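Left jaw creeping open under load – notes from the bench

Posted in January by the bench crew
3 comments · 14 shares
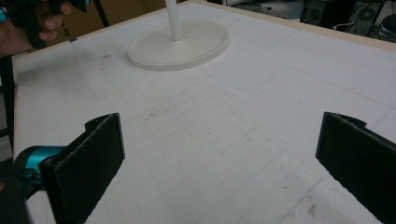

FAULT LOG / HAND-HELD GRIPPERS

Started just after lunch. Job for the day was picking up the stand by its pole and shifting it across the foam board with the two hand-helds, one each side, and putting it down on its base without a wobble. Sounds like nothing, and for the first hour it was nothing. Then the left finger on the right-hand unit began to give.

First sign was a soft click when I squeezed. I ignored it, which I'm not proud of. A few lifts later the pole slid down through the pads and the base hit the board hard enough that we both jumped. No damage to the stand that I could find, and I went over the rim of the disc with a fingernail looking for chips. The board has had a rough life anyway, so I'm not going to pretend I can tell which smudge is new.

My first theory was the pads. The felt has gone a bit hairy along the top of the right one and I've been meaning to swap it for weeks, so I was all ready to blame that and feel clever. Put a fresh pair on, did ten more lifts, dropped it on the fourth and again on the ninth. So much for the pads! (The old ones are back on now. I want to keep the rest of the setup the same until this is sorted.)

Second theory was the trigger spring. Took the Dinau spring out and put in the spare Kwiatkowski one, which is a fair bit stiffer and makes your hand ache. Squeeze felt great, and the finger still crept. You could watch it if you held the trigger down and pushed on the pad with a thumb – it would hold, hold, hold, then tick over by one tooth and sit there looking innocent.

So it's in the joint. Pulled the cover and the little grub screw that pins the finger arm to its shaft had backed out by more than a full turn. The arm was hanging on by friction. When the load came on, the arm slipped on the shaft, the encoder on the shaft didn't see any of it, and the log happily reported a closed gripper the entire time. That last part is what bothers me. I went through the log from the drop and the width trace is as flat as a pancake. If we were feeding that to the arm at Skutivstead it would've carried on swinging with a pole that wasn't where it thought it was.

The other unit, for the record: screw tight, no click, no creep. It was put together from the Plaseck batch, and those came with threadlocker already on. The bad one is from before that and I'm fairly sure I assembled it myself, dry, in a hurry. Lesson noted.

What I did about it:

Cleaned the screw and the hole with alcohol, blue threadlocker, back in, snug plus a bit. Drew a paint-pen line across the arm and the shaft so a slip will show up as a broken line. Left it to cure and had a cuppa. Hung 700 grams off the closed fingers for 14 minutes afterwards and the line stayed lined up. I know that's a static test and a drop comes from a jerk, so I also gave it a few good shakes by hand. Fine so far.

Data from this afternoon: we had nearly 320 lifts in the folder. I don't trust any of the right-hand widths from the first click onwards, and I can't say exactly when that was, so I've moved the whole afternoon into the quarantine folder. Annoying, but the left-hand tracks are probably OK if someone wants to pick through them. Please don't merge the folder back in without asking.

Safety bit. The stand is light and the worst it did was make a bang, but both of us had our free hands down on the board near it more than once today. From now on, free hand stays off the board while anything is in the air. Same goes when we move on to the heavier base, only more so, and I'd like closed shoes for that one.

Still to do:
- check the grub screws on the other early units in the drawer, all of them dry-built as far as I know
- paint-pen lines on everything
- see if we can put a cheap second sensor on the finger side of the joint
- order more felt, the right pad really is getting ratty
- put the Dinau spring back before someone gets a sore wrist

Picking up again tomorrow with the same stand and the same pads. If it clicks even once, I'm stopping.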